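Moving the spare room upstairs

Fri 6 April

We have been in the house at Ilumlow since February and the boxes are nearly gone. The last big job was deciding what to do with the loft. It had been a dumping ground for the people before us, and the man from the tip in Traltholm knows my car by now.

The plan is a room for sewing and paperwork, with a bed for guests if they don't mind the stairs. I got two quotes for the floor. One was £2,123 and the other £1,682, and the cheaper firm could start sooner, so that was easy. The stairs creak on the fourth step and I have left that alone.

Paint took longer. I bought 64 sample cards home from the shop in Pemamville over several trips and pinned them up in rows. Most of them were white.

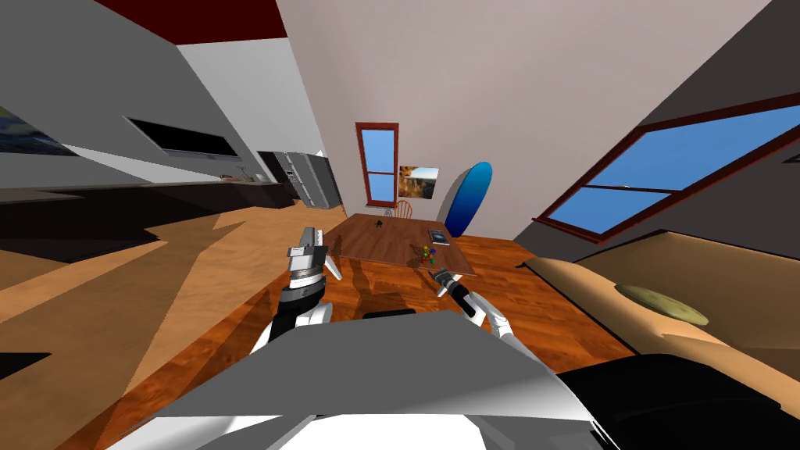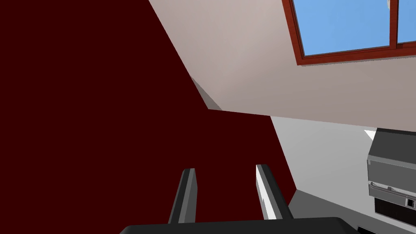 I went for a warm off-white in the end, two coats, and the old radiator had a third. The tins came to £188 with brushes and a roller that shed fluff into everything. Buy the better roller.

Heating is still not sorted. The plumber wants to run a new pipe behind the airing cupboard — he may be right, but I would like a second opinion before anyone takes the boards up again. Curtains are next week's problem.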